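4. Fitting the hooks and hanging your tools

Before you start, the Ostuneck board must be fixed to the wall as set out in section 3. Do not hang anything on it until all the wall screws are tight.

1. Lay your tools out on the floor or a bench in the order you want them. Keep the ones you use most at chest height.

2. Hold the hook with its tip pointing upwards and feed the back end into a hole.

3. Swing the hook down until the round base plate sits flat against the board. If it rocks, take it out and try again.

4. Pull gently on the wire. A hook that is in properly will not slide forward.

5. Hang one tool on each hook. Brushes and scrapers go on by the hole in the handle.

Note: a long brush may stick out past the side of the board. This does no harm, but leave the space clear if there is a door or drawer next to it. 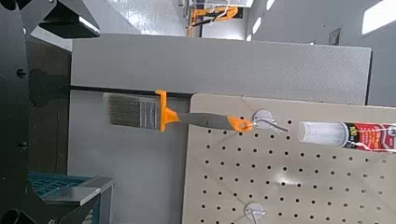
6. Fit the remaining hooks in the same way. Leave at least 2 free rows of holes between one line of tools and the next – more for anything with a wide head.

7. Wipe the board with a damp cloth when you have finished. Do not use solvent or scouring powder.

Caution: each single hook carries up to 1,000 g. For heavier tools use the double hook, part 807, sold separately.

Caution: let washed brushes dry before hanging them up. Water running down the handle will mark the board in time.

To move a hook, take the tool off first, lift the wire upwards and draw it out of the hole. Never lever it out with a screwdriver. Spare hooks should be kept in the bag they came in, with the fixing key.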